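Subject: Re: [drying-list] Second-hand fluid bed dryer, what to look for before we sign

On the December thread, a member wrote:

> We're a small herb and tea blender looking at a used fluid bed dryer,
> a Kurek, 3 years of light use according to the seller. It would
> replace two tray cabinets that are older than most of the staff.
> Product is chopped mint, lemon balm and a bit of nettle. The seller
> says it will "halve our drying time, easily." He also says the
> filters are "basically new." Has anybody run leaf on one of these?
> Is there anything we should ask before we hand over the deposit?
> We'd be moving it ourselves.

Several things, and I'll try to put them in the order in which they cost us money.

We bought a used Kurek at the Sundcombe site to dry chopped parsley and dill. It is a decent machine. It was also sold to us with the words "light use," and I have since learned that in the used equipment trade this describes any machine that did not catch fire.

First, ask what it was drying before. Ours had spent its earlier life on a granulated sweetener, and the distributor plate had the holes to match. Granules sit on a plate like that and bounce around nicely. Chopped leaf does one of two things: it lies there in a mat with a few chimneys blown through it, or it leaves for the filter bags all at once. There is a narrow band of airflow between those two, and it moves as the leaf gets lighter. You start the batch with something like wet lawn clippings and end it with confetti. If the fan has no variable speed drive, walk away, or price one in. Damper control by hand is possible, in the way that steering a car from the back seat is possible.

Second, the drying time. Yes, it can be half. Ours is, on dill, on a good day, counting only the time the product is in the bowl. The seller will not be counting the loading, the unloading, or the part where you take the filter bags down and shake out what used to be your fines. Tray cabinets are slow but they are slow while you're doing something else. Work out your time from wet leaf to sealed bag and compare that.

Third, filters. "Basically new" can mean they were washed. Ask for the bag material and the date they were bought, and if he can't tell you either, assume you are buying a set. Check the clamps and the shaking mechanism too. We replaced our bags and then discovered the shaker had been disconnected, apparently for being noisy. It is noisy. It's a shaker.
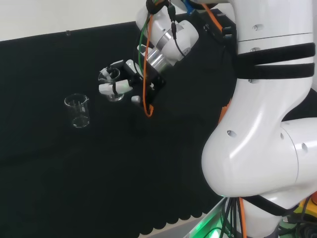

Fourth, the heating side. Find out whether it's steam or electric before you get fond of it. Ours was steam, we had steam, and I was smug about that until the pressures turned out to be different. If yours is electric, get the connected load off the plate on the machine and not from the listing, and have your electrician read it while sitting down. The listing for ours had the fan and left out the heater bank on the standby circuit.

Fifth, air coming in. A fluid bed takes in a great deal of whatever is in your room, and if your room is in a damp valley like ours then you are drying herbs with soup. We ran it through one wet fall and every batch came off at a different moisture. A Dastard dehumidifier on the inlet duct fixed most of that and ate most of the savings. I don't regret it, but I'd have liked it in the first budget and not the third.

Sixth, color. Nobody selling a dryer brings this up. Mint goes brown if you push the inlet temperature to make up for a poor airflow, and you will be tempted, particularly at 11 at night with one batch left. Do the trial cold and long first, then creep upward. Keep a jar from each run with the settings written on the lid. Ours are still on a shelf and they run from "tea" to "cigar."

Nettle I can't help you with. We've never run it. I'd want to know what the hairs do in the filters, and I'd want somebody else to find out.

On moving it yourselves: the listing weight on ours was 1000 kilos and the weighbridge said 1065, with the bowl and trolley left behind. Not a scandal, but the forklift we had booked was chosen by an optimist. Measure the height with the filter housing raised as well as closed. The housing lifts for bag changes and it needs clear ceiling above it. We have a very neat square cut in ours now, lined in sheet metal, and visitors ask whether it's a skylight.

Also take photos of every cable and air line before you undo it, and label both ends. We labeled one end.

As for the deposit, I'd make it conditional on a trial with your own leaf. If he says the machine is already disconnected, ask for it to be connected. Any seller who believes in half the drying time ought to enjoy watching it happen. Take more than you think you need, since the first bowl will go straight up into the bags while everyone stands around finding the fan setting.

If the Kurek falls through, Grernach used to do a smaller unit with a stirrer in the bowl, meant for sticky stuff. The stirrer breaks up the mat and lets you run less air. It does bruise the leaf a bit, and cleaning under the blade is a job for someone with thin wrists. I have only seen one running and it wasn't on mint, so take that for what it's worth.

And keep one of the tray cabinets, if you've got the floor space. We sold both of ours and bought one back.

Off to change a gasket.

Drying room, Sundcombe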